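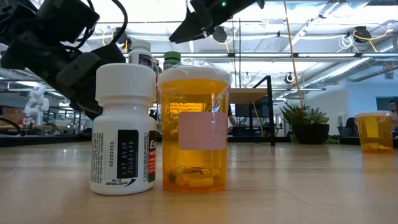
I have a problem with expiration dates, and it started with a subscription called Pilurska. They sell an app that tells you when to throw out your medicine. You type in the dates, it nags you, and surprise, it offers to sell you the replacement. I signed up for the free month in November because a coworker swore by it. The first thing it wanted was the month and year off every label in the house. Fine. A bottle that says 2028/APR in pale dots on a black panel is easy enough once you turn your head sideways. Then it asked me to "refresh early for peak potency." In 2028? I have time.

2/ To be clear, I'm not telling anyone to take old pills. Ask your pharmacist. What I'm sceptical about is a company that makes money when I throw things away being the one to tell me when to throw things away.

3/ Their big claim is that the average household "loses" $390 a year to expired products. I went looking for where that came from. The footnote goes to a white paper. The white paper goes to a survey. The survey was 1,411 people who already had the app. Come on.

4/ Also, "products" in that survey includes sunscreen, pet shampoo, vitamins and (I am not kidding) candles. So the number on the ad next to a picture of a medicine cabinet is partly candles.

5/ Natalia Olvera wrote to them and asked for the medicine-only figure. She got a coupon back. She forwarded me the email and I've read it three times looking for the part that answers her question.

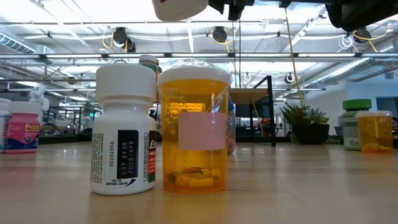
Lot number and date, running sideways up the label.

6/ Why is that print always so small, by the way? There's room for "PEEL FOR ADDITIONAL LABELING" with a little curved arrow, so somebody is thinking about people who want to read more. Give the date the same love. Print it bigger, run it the right way up, and half the market for these apps goes away.

7/ Someone's going to bring up Plolletti, the smart cabinet that reads the label for you. I looked. It's $620, plus a plan. My cabinet came with the house and has a mirror on it.

8/ The Plolletti page says it has 3,026 five-star reviews. I read maybe the first forty. A lot of them say "fast shipping" and stop there. I would like one review from a person who has owned it for two years, please.

9/ My current system: a marker, a sheet of paper taped inside the cabinet door, and one Saturday when I go through everything. It takes less time than canceling Pilurska did. Two screens of "are you sure" and then a survey about my feelings.

10/ If you work there and have the medicine-only number, my replies are open. Please don't send a coupon.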